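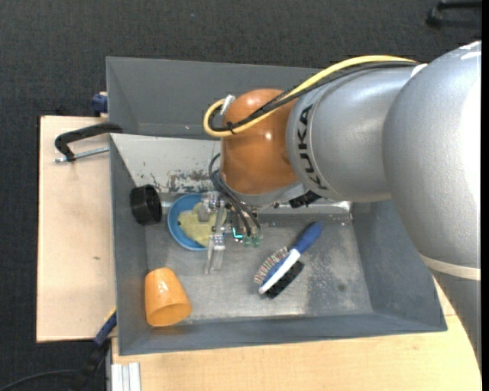 9 Oct 2022 - bowl, bin, everything else

Quick one, hands still smell like dish soap. Want to get this down before I forget what went where.

Kitchen stuff. Started with the gray metal bin because it was the closest. Blue bowl in there on the bottom, toward the back, with the yellow thing in it. Sponge, or sponge-ish. Pale, lumpy shape, little dark spots by the edges. Can't decide if it's worth keeping. Wrote KEEP BOWL on the list and then a question mark for the yellow thing, and the question mark is still there at 9 pm so that's how decisive I was today.

The bowl I do want. It's the right size for everything. Cereal, popcorn, soaking beans, the salad for one that I always make too big. Also it's round and plain and blue and I'm tired of thinking about it.

Sponges in general: I have too many. New ones under the sink still in plastic, then the old ones I demoted to floor duty, then the ones demoted from floor duty to "outside," whatever that means when you live on the third floor. Threw out the outside ones. Felt nothing. Good.

Then the drawer. THE drawer. Took most of the morning. Things in it, not even all of them:

takeout menus, two places closed already
birthday candles, used
the good peeler!! under the menus the whole time, after I bought another one in February
rubber bands gone hard
key to no lock I know of
warranty card for the Gotudero kettle, which died and went to the dump with no help from the warranty

Kept the peeler, the candles (why), the key (can't throw out a key). Everything else in the trash bag. Bag split on the stairs. Menus all the way down to the mailboxes, me picking them up in socks. Met the downstairs neighbor, who said moving day already? and I said no, just cleaning, which was sort of a lie.

Money, so I stop doing it in my head:
Savchuk wants 1,945 for the deposit on the new place, by Friday
Skoreck van, 168 with the ramp, blankets extra
361 still owed to me from the old roommate, ha
Have 1,993 in checking. So deposit yes, then 48 left, then no van until payday. Unless the 361 shows up. Texted again. Polite. Put a smiley in and took it out.

Could ask Stepan for his truck instead. He'd say yes right away, and then I'd owe him a weekend of helping with the fence. Fence vs 168. Thinking about it.

Lunch was standing up, crackers and the end of the cheese. All the plates were already in newspaper by then, which was dumb. Unwrapped one, didn't use it, wrapped it again. Note for tomorow: leave out one plate, one fork, one mug, the small pan. And the bowl I guess? If the bowl stays out I don't need the plate. OK. Bowl stays out, plate stays wrapped. Crossed out KEEP BOWL, wrote BOWL LAST.

Afternoon = the high cabinet. Stood on the chair with the bad leg, Mom please never read this. Found the cake stand. Forgot I owned a cake stand. Also a bag of flour from I don't want to know when, folded over with a clothespin, and behind it the tea tin from the trip to Pernevia. Empty but it still smells like that little hotel breakfast room, black tea and orange peel and wet coats. Sat down on the floor with it for a while. It rained that whole week and we played cards on the radiator shelf and I lost every game. Anyway. The tin is coming with me. Put the good buttons in it so it counts as storage.

Wiped the shelves after. The shelf paper is stuck on with something that isn't glue and isn't honey. Hot water, baking soda, old gift card for scraping. Got the left half clean, gave up on the right half. Will tell Savchuk's people it came that way, and it did come that way, more or less.

Spices: dumped anything I couldn't smell. Two paprikas, neither smelled. Cumin still strong. Cinnamon fine. Kept bay leaves out of habit, has anyone ever tasted a bay leaf.

Stepan Bilyk called at 5 or so, before I'd made up my mind about the truck, and asked about the truck himself. As in, do you need it. So that's settled, I didn't even get to ask. Saturday morning, early, he wants coffee and an egg sandwich and he does want help with the fence. Said yes to all of it. So 168 saved and a Sunday lost. Have to remember to cancel Skoreck before noon Wednesday or they keep part of it. WEDNESDAY. Writing it on my hand too.

Which means the coffee pot has to stay out too, and a second mug. And the pan for the eggs. So now the "last box" is: bowl, fork, two mugs, coffee pot, small pan, dish soap, a towel. And a sponge. One of the new ones, out of the plastic. OK so that answers the yellow one, sort of. If there's a new one out I don't need to make a decision about a spotty one. But I haven't crossed off the question mark. Tomorrow.

Still not done:
under the sink (scared)
top of the fridge
freezer, eat the peas, eat the dumplings, whatever's in the foil
magnets
lightbulb over the stove, swap back the old dim one, take mine
more tape, the wide kind, the cheap stuff doesn't stick to anyting
call about the internet, ask what they want for moving it

Back hurts low down on the left. Took a shower, first hot, then not, the neighbors all do laundry on Sunday night. Dumplings for dinner, so one thing off the freezer line already. Ate them out of the pan.

The kitchen sounds different with the cabinets empty. Coughed and it kind of rang. Don't love it. Radio on now, low, some ball game, don't even know who's playing.

Bed. Alarm for 6:30, tape, bank, work. Hand still says WEDNESDAY, most of it.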